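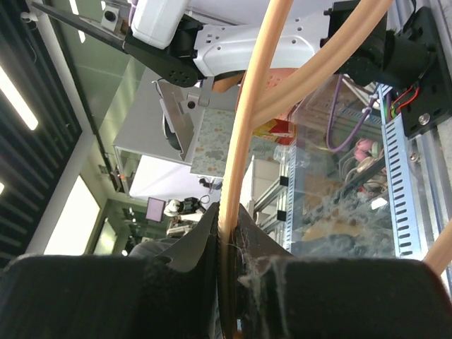

Figure 4. Wrist view at the tube station, with one length of peach-coloured tube held between the fingers.

5.2 Open-day trial

The bench results in Section 4 were obtained with the doors shut and with one of the authors at the controls. The open day at the Drendetti building, held on 2022-08-25, gave us the chance to run the same tasks in front of visitors, and in part under their control. We report it separately, as the conditions were looser and the two sets of results should not be pooled.

Two stations were used. The first, which we call the tube station, presents flexible tubing to the gripper and asks for a hold close to vertical, followed by a release on request. The second, the garment station, involves a wooden dowel and clothing. Both were run with the same grip controller (Nilline, in the version described in Section 3) and the same limit on closing force. No setting was changed between the stations. Visitors could start a run, stop it, or take over the arm for a short time under the guidance of J. Kuusk. G. Aoun kept the log at the second workstation and did not speak to visitors while a run was open.

Over the day the log records 229 runs. Of these, 20 were stopped early by a visitor or by the operator and are left out of what follows. An early stop was not treated as a failure, as most visitors pressed the stop key simply to see what it did. The wrist camera stored 1,612 stills, taken on change of grip state and not at a fixed rate. The store was set to hold 2,000 and so was never filled.

The tube station was chosen because soft tubing gives poor feedback to a controller tuned on rigid parts. The tube yields as the fingers close, and the point at which contact becomes a hold is not sharp. In Figure 4 the tube passes through the narrow gap between the finger tips, and a second length curves in beside it. Neighbouring lengths of the same colour are a known source of error for the Oltach segmenter, which tends to join them into one region where they cross. We did not separate them for the open day. The station also shows the state of the gripping faces in ordinary use: lint is caught on the inner face of the right finger, next to the tube. Section 6 returns to the matter of cleaning, which our protocol had not covered before this trial.

Visitors asked about the tube station more than we had expected, and mainly about force. Several wished to know whether the fingers could pinch the tube shut. The controller has no model of flow and makes no attempt to keep a tube open – the force limit alone decides the matter. We now think this should be stated on the station card, together with the value of the limit.

The garment station drew the larger crowd. Its purpose is to test whether a held rod can be kept upright while cloth rests against it. Cloth is awkward in two ways. It hides the upper part of the rod from the wrist camera, so the estimate of tilt has to be made from the lower part alone, and it adds a side load that changes as the folds settle.

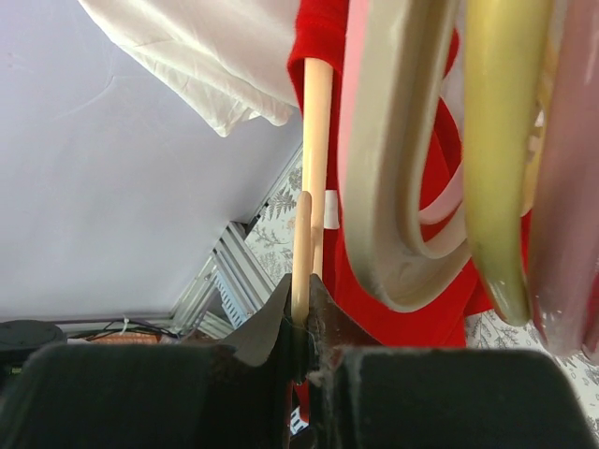 Photo: Sepp wrist camera, open-day set. Source: authors.

In the still reproduced with this section the upper end of the dowel is hidden in the folds of a red garment, and a shorter piece of the same pale tone stands parallel to it in the grip. The tilt estimate therefore rests on two edges that lie close together. Where the segmenter took them as one object, the estimated axis fell between the two. The error was small in angle but large enough to set off needless corrections of the wrist. The grey flaps between the fingers press around the base of the dowel and are slightly frayed along their edges, a further point for the maintenance list.

Two limits of the trial should be noted. Visitors chose their own moment to start, and they tended to wait until the arm was still, which favours the controller. The order of stations was also left free, so any effect of practice on those who took over the arm cannot be separated from the effect of the task. A repeat with a fixed order is planned for February, using the same stations and a larger image store.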